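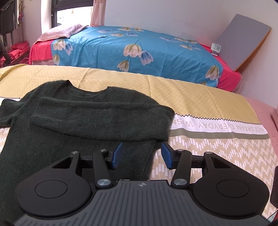

Holroyd Knitwear Will Mend Your Sweater, Within Reason

Home | News | Repairs | Stores

Reading time: 2 min

VANMONT, July: Holroyd will open a free mending counter at its Vanmont store every Wednesday, starting this month. Customers may bring 2 knits per visit, of any make, including those by our competitors, whose elbows also wear out.

A trial run last winter took in 200 sweaters. Moths were blamed for most of the holes. Some of the moths smoked, judging by the burns.

Small repairs take 30 minutes. Felted items cannot be unshrunk, and we ask that you stop asking.

Press contact: Holroyd press desk, Vanmont | © Holroyd | Back to top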